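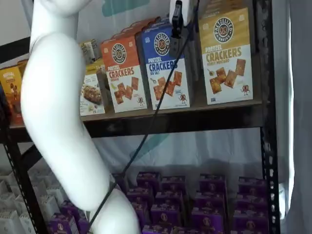

The Arka Shelf Kit is a classroom package for school robotics clubs and college courses that want students working on retail picking and restocking. It is built around one task: take a box from a shelf, put it back in the right spot, and leave the ones beside it standing. Students soon find that packaging matters as much as code. Tall pretzel cracker boxes on an upper shelf and small purple boxes in rows on the level below call for different approaches, and the beam between the two levels limits how the arm can get in. The lesson plans start with the top shelf and leave the lower one until week five.

What's in the kit
Student workbook, 16 lessons
Teacher's guide with marking sheets
50 printed task cards, graded by difficulty
Shelf layout templates
One-year licence for Bravska planning software

The arm, gripper and shelving are not included. Any perforated steel shelving with adjustable levels will do. Groceries are up to you, and most clubs ask families to send in unopened boxes.

How the lessons run
Students work in teams of three or four. One drives, one watches the shelf and keeps a hand near the stop button, and the others record each attempt. Roles change with every task card.

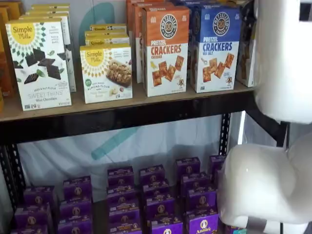
Early cards use a single box with clear space on both sides. Later ones ask for a box with neighbours on each side, then one from a stack. Cempaka Purba, who wrote the workbook, suggests letting teams knock a few over before showing them the slow approach in Lesson 6.

Competition use
The task cards follow the rules of the Zasell Student Picking Challenge, open to secondary and college teams. Points are lost for dropped boxes and for any box left facing the wrong way. Entries for the next round close in June. 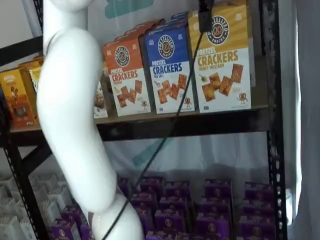
Pretzel crackers on the upper shelf, purple boxes below.

Requirements
Six-axis or seven-axis arm with a two-finger gripper
Laptop for each team
Clear floor area and a marked safety line
A supervising adult at all times while the arm is powered

Price and ordering
Full kit: $2,447
Kit without software licence: $1,087
Prices are in Canadian dollars, before tax. Schools can pay by purchase order.

For quotes or a sample lesson, contact Valter Brekke at Hedlund Education Supply. Extra workbooks are sold separately.

Page updated October 9, 2021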